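Cup sleeve (glassware)

Last updated in February

A cup sleeve is a band fitted around the body of a drinking glass that has no handle. It gives the fingers something to hold when the drink is hot and keeps the glass from slipping. In glassware the term usually means a reusable band sold with the cup, as distinct from the paper sleeve slipped over a takeout coffee cup.

Form

Most sleeves for small tumblers are split rings. Seen from above, the ring is shaped like the letter C, and the split lets it open slightly as it goes over the glass. Some designs cover only the lower half of the cup, others reach higher, but the rim is always left bare for drinking. Common finishes include wood grain, leather and imitation leather, cork, and plain silicone. Brown is widely used with smoky gray glass.

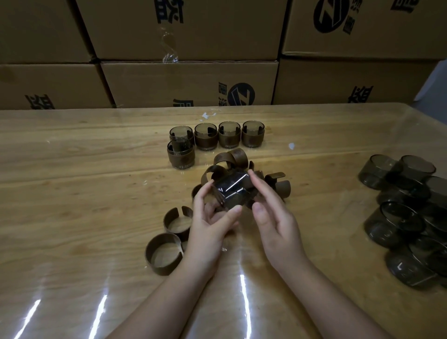 The fit depends on the outline of the glass. A straight-sided cup will take a band of even width all the way down, while a cup with a rounded belly needs a more flexible band or one molded to match. Makers generally size the sleeve slightly small so that it grips without glue. The Burna pattern, a tea cup 58 mm across at the base, is sold with a sleeve that can be taken off for washing.

Tinted glass

Smoky glass gets its gray or brown tone from small amounts of metal oxides added to the melt. The color looks deeper where the glass is thick, and over a wooden table it can look amber. Tinted tumblers are popular for tea and for short cold drinks.

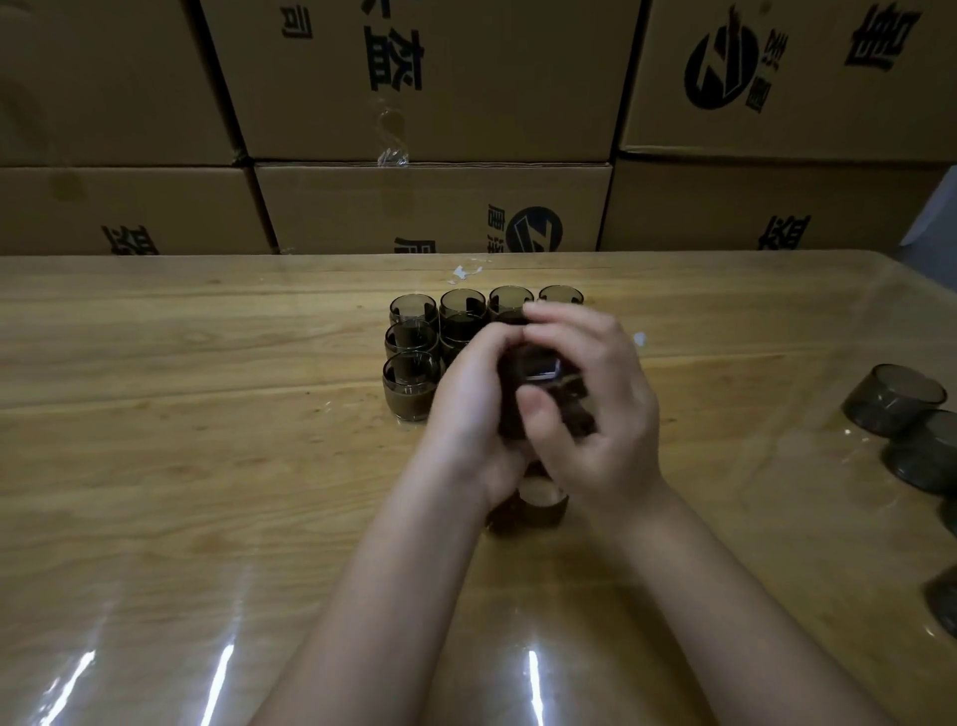
Smoky glass tumblers on a wooden table.

Assembly

Sleeves are often put on by hand. The glasses and the sleeves are kept apart on the work table, and finished cups are stood in rows away from both. A worker opens the ring, slides it onto the glass, and turns it until the gap sits where the maker wants it. Cups are then wrapped and boxed, commonly in sets of 6.

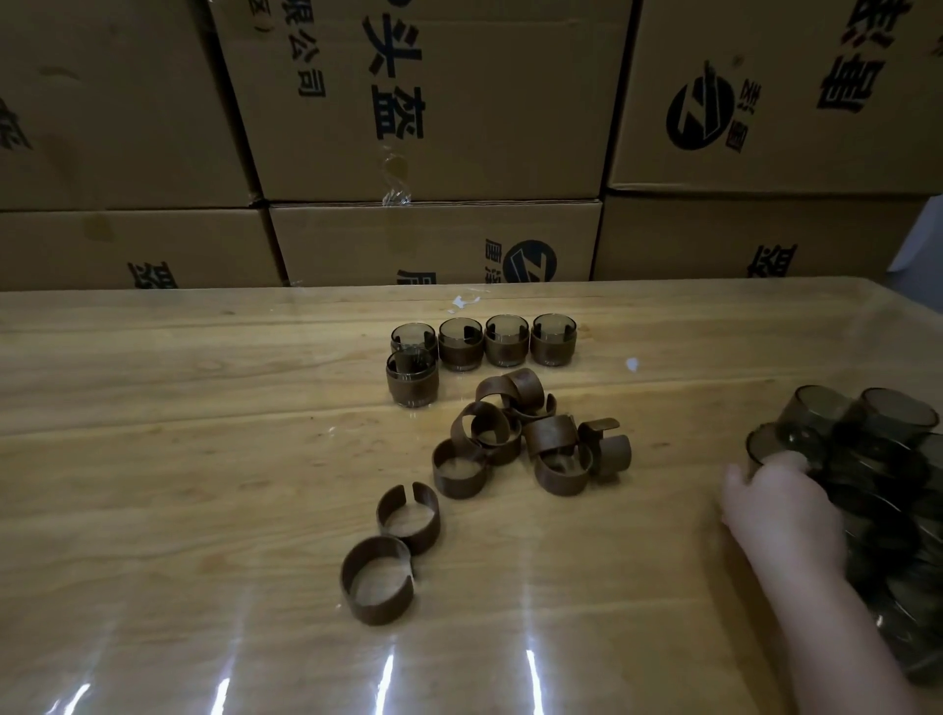
In her handbook on table glass, Kristýna Beneš lists 13 sleeve finishes and treats the split ring and the closed ring as separate types. Closed rings stay in place better but must be made to closer measurements.

Care

Sleeves with a wood or leather finish should be removed before the glass is washed. Water caught under the band can leave marks.

Related articles
Grilness (glassware pattern)
Lūse tea set
Pukik tumbler
Tea glass holder
Coaster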